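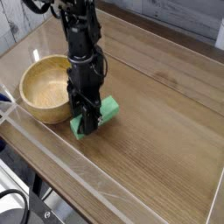
The Polau Provincial Assembly is the single-chamber legislature of Polau province. It has 151 members, of whom 11 hold seats reserved for the river districts. Members serve four-year terms and sit at Brutlow. Bills to amend the provincial charter must pass two readings – the second after public hearings in Brutlow and Dandska. A hearing requires 15 days' notice.

Last updated: November
Contact | Copyright | Back to top
Shares: 162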